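Kerkstead Group Reports Limited Gains From Hand-Held Gripper Data, Urges Caution on Fabric Results
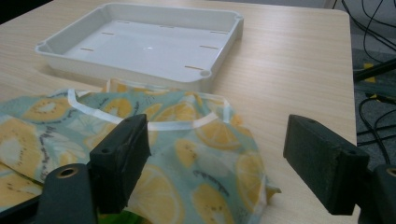
Gripper fingers, a fruit-print fabric bag and a white plastic tray on the table.

KERKSTEAD, June 30, 2018 - The Zuseck manipulation project today released results from its study of robot training with hand-held grippers, along with a warning that the numbers should not be read as a solution to handling cloth.

The study used 2,404 demonstrations recorded by people working a gripper by hand. A policy trained on them, called Wandmont, was then run on a robot arm for 422 trials with bags and other soft goods. It did better than the group's January baseline on bags it had been trained with. On unfamiliar bags the advantage mostly went away.

"We have read too many announcements that stop at the first of those findings," the project said in a statement. "A bag that has been bunched up can hide its own opening. Our policy often grabbed whatever fold was closest, and some of those grabs were scored as successes under our original rules."

The group has since tightened the scoring and will publish both sets of scores. It also questions the common claim that more data will close the gap. Adding the last 2,000 demonstrations changed little.

Katona, which funded the work, had no part in scoring the trials. Outside labs are invited to repeat the tests with bags of their own choosing. All 3 trained models are available from the project on request.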